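Consumer Decisions, Week 5: Loyalty programs and what they're worth
Lecture notes, revised Apr 13, 2021
Prepared by Debashish Jayasinghe

These notes cover the lecture and the first half of the tutorial. They don't replace the reading. If you missed class, do the worked problem before you look at the answer, because a version of it will come back in May.

1. Where we left off

Last week we looked at sale prices and the "was/now" label. A crossed-out price is a claim about the past, and most shoppers have no way of checking it. Loyalty programs ask for a similar kind of trust, only pointed the other way. You spend now, and the store says it will do something nice for you later.

I should say at the start that I am not a fan. Several of you told me you save real money with your cards, and a few of you probably do. My complaint is that most people who say so have never added it up. Please treat my opinions in these notes with the same suspicion you would treat a brochure.

2. What is being offered

The usual program has four working parts: an identity (a card, a number or an app), a way of earning, a way of spending what you earned, and a set of rules that the store can change. Brochures spend nearly all their space on the second part. Read the fourth part first.

Take the grocery chain we used in class, Kamolrat. Members earn one point per dollar. Points can be turned into a voucher once you hold 2,083 of them, and the voucher is worth $5. Why 2,083? I have no idea. My guess is that an odd number is hard to divide in your head, and that somebody in head office liked it for that reason, but I can't prove it and you shouldn't repeat it in an essay as though I had.

Worked out, the return is:

5 ÷ 2,083 = 0.0024, or 0.24 per cent

A household that spends $119 a week at Kamolrat and buys nothing excluded will spend $6,188 in a year. That earns two vouchers, $10 in total, with 2,022 points left over. The leftover points are worth nothing until the household gets to the next voucher, so don't count them as savings. Counting only the vouchers, the return drops to 0.16 per cent.

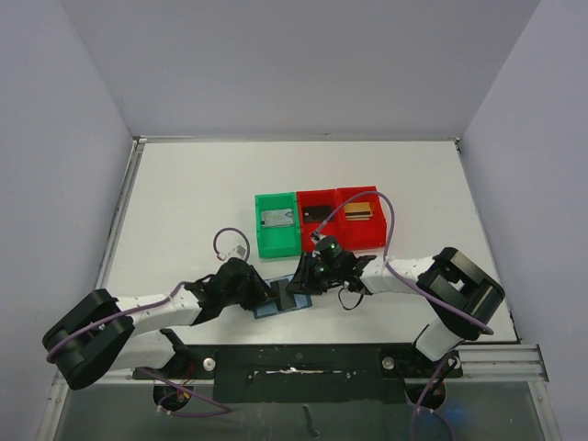 Now compare that with the plain alternatives. If a rival store is one per cent cheaper on the same basket, the household saves $61.88 a year by switching. Even if the rival is further away, it has fifty dollars or so to play with before the card wins. A person who stays with Kamolrat "for the points" is being paid ten dollars a year to stop comparing prices. Whether that is a fair wage is up to them.

3. Breakage

Breakage is the trade's word for points that are earned and never used. It happens in dull ways. People move house. They lose the card and start a new account without joining the two. They miss an expiry date. They have enough for a voucher and forget they do.

From the store's side, breakage is a saving, and a program can be built to produce more of it. Things to look for:

A high minimum before anything can be redeemed.
Expiry that runs from the date of each purchase, so that old points fall away while new ones come in.
Expiry after a period of no activity, where "activity" is defined somewhere other than the front page.
Vouchers with their own, shorter expiry date.
Redemption in one place only, such as the service desk.

I don't say that any one of these is proof of bad faith. Stores carry unspent points as a debt on their books and have fair reasons for wanting to clear them. But when you find all of them in one program, stop giving it the benefit of the doubt.

Foston, the hardware chain, is the example from the slides. Its points expire 21 days after they are credited if the member makes no further purchase. Most of us don't go to a hardware store every three weeks. A person painting a spare room will go several times in a fortnight, earn a decent balance, finish the room and lose the lot. The trades customer who is in the store every second morning keeps everything. You could call that a reward for loyalty. You could also say that it rewards people who had to be there anyway.

4. The member price

Some programs skip points and charge members less at the shelf. Students tend to like these better, and so do I, up to a point. The benefit is immediate and there is no breakage.

The trouble is knowing what the member price is being compared to. If a jar costs $6 for members and $7 for everyone else, there are two stories that fit:

Story A. The jar was $7, and members now get a dollar off.
Story B. The jar was $6, and non-members now pay a dollar more.

The shelf label is the same in both. You can only tell them apart with prices from before the program began, which is why I keep nagging you to hang on to receipts. In class someone suggested that Story B must be rare because shoppers would complain. Maybe. Think about how you would know.

5. Data

We ran short of time here, so read this section closely.

The common line is that loyalty programs are "really about the data". I have heard this so often that I have started to doubt it, or at least to doubt that it explains as much as people want it to. A store already knows what it sells, when, and at which till. What the card adds is a link between your visits. That link has some value to the store. How much is hard to say from outside, and the people who quote large figures are often the people selling the software.

Prollness, the pharmacy group, is a better case for worry than any grocer. A record of somebody's grocery shopping is a bit embarrassing. A record of somebody's pharmacy shopping can tell you about a pregnancy, an illness or a drinking problem. The Prollness terms let it share "purchase categories" with "selected partners". Neither phrase is defined. Ask yourself what you would want in writing before signing, and whether a free tote bag would change your mind.

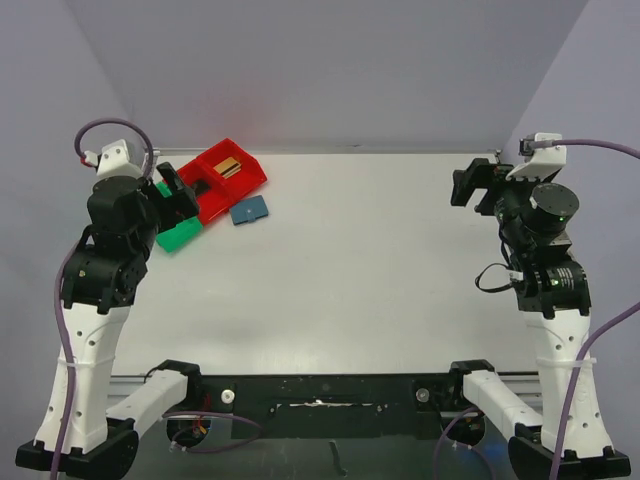

A privacy policy that says "we never sell your data" is making a narrow promise. Sharing, lending, matching and "making available" are all different words from selling, and a lawyer chose which one to use. Underline the verbs. It's a good habit with any contract.

6. Does any of it change behaviour?

The research is mixed and you should be wary of anyone who tells you otherwise, including the textbook (the box at the end of chapter four is far too cheerful). The basic problem is selection. Members spend more than non-members in almost every set of figures a store puts out. Of course they do. People who already spend a lot have the most reason to join. To show that the card caused the spending you would need to compare people who are alike in every other way, and stores seldom publish that.

There is decent support for one smaller effect: people speed up as they get close to a reward. A stamp card with two stamps to go gets filled faster than one with eight to go. So a card handed over with a couple of stamps already on it feels like a kindness — and it also moves you nearer the finish, where you hurry. Brakivine, the coffee chain, gives new members exactly this sort of head start.

7. Tutorial problem

Brakivine sells a flat white for $5. Its card gives you the tenth coffee free. New members start with two stamps, on the first card only.

(a) What is the percentage return on the first card?
(b) What is it on every card after that?
(c) The café next door sells the same drink for $4.60 and has no card. Over a long stretch, which is cheaper?
(d) What would you have to assume about your own habits for your answer to (c) to be wrong?

Working: on the first card you pay for seven coffees ($35) and get one free, so the return is 5 ÷ 35, or 14.3 per cent. After that you pay for nine ($45) and get one free, or 11.1 per cent. On a full later card the average price is $4.50 a cup, so Brakivine wins by ten cents, provided you finish every card. Lose one card partway through and you will need a good many full ones to make up the difference. Most groups got (c) right and wrote nothing useful for (d), and (d) carries half the marks.

8. For next week

Bring the terms and conditions of one program you belong to. The real document, please, and not the summary page. Find the clause that lets the company change the rules, copy it out by hand, and note how much warning it has to give you. If you can't find such a clause, look again under "General".

Reading: chapter five, skipping the case study.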